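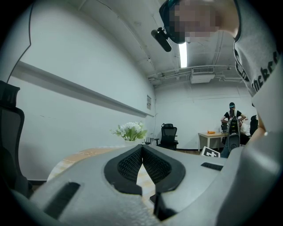 Is boxing in ceiling pipes worth the money, or am I being sold something?

Posted by Hacer Yazıcı in Buildings and Workspaces, December 15, 2024

We rent a plain upstairs room in the Koserby building. White painted walls, open ceiling with beams, one long fluorescent tube, a white air conditioner up on the ceiling, and a bundle of white pipes and conduits that crosses over near the top of the back wall and heads for the AC. It isn't pretty but I stopped noticing it after the first week.

A contractor came to look at the door closer and left us a quote for something else. He wants to box in the pipes with drywall. According to him it will make the room cooler in summer, cut the noise from the AC, and "protect the lines." Price is $500 plus paint. He also says the tube light is giving people headaches and should be swapped for panels, which he happens to sell.

I don't believe the cooling part at all. The noise part I can't judge. The AC does hum, and there is a rattle that comes and goes, but to my ear it comes from the vent and a box around the pipes wouldn't touch it. The landlord says he doesn't mind either way as long as he isn't paying.

Has anyone had this done and noticed any difference other than looks?

Boris Vaněk

I'd be very slow to sign that.

Cooling: a drywall box around pipes does next to nothing for the temperature of a room. If the refrigerant lines have damaged insulation you can get drips and some wasted energy, but the fix is new pipe insulation, and that's a small job. Ask him which of the lines in that bundle he thinks needs protecting, and from what. Up at ceiling height I can't think what would be hitting them.

Noise: you may well be right about the vent. Turn the unit off, check that the louvers and the filter cover are seated properly, and turn it back on. If the rattle changes when you hold the cover (stay clear of the louvers while it's running, and use a proper stepladder), you have your answer for free. A steady hum from the unit itself won't care what you do to the pipes.

What the box will do is hide everything. The next time there's a leak or somebody has to add a cable, you pay to cut it open and then pay again to close it. If you go ahead in spite of all this, insist on removable access panels and get the landlord's okay in writing. "Doesn't mind" is worth very little on the day you move out.

Marlina Saragih

We had ours boxed in at Barrios and I love it, so much tidier! Can't say it's any cooler. Go for it if you have the budget.

Qistina Pelupessy

Agree with Boris on the pipes. On the light, I wouldn't dismiss it completely. Old tubes on old ballasts can flicker, and it does bother some people. But has anyone in your room complained, or just the man selling panels? Try a new tube first. If it still buzzes or flickers, have an electrician look at the ballast, and get that price from somebody who didn't bring up the headaches.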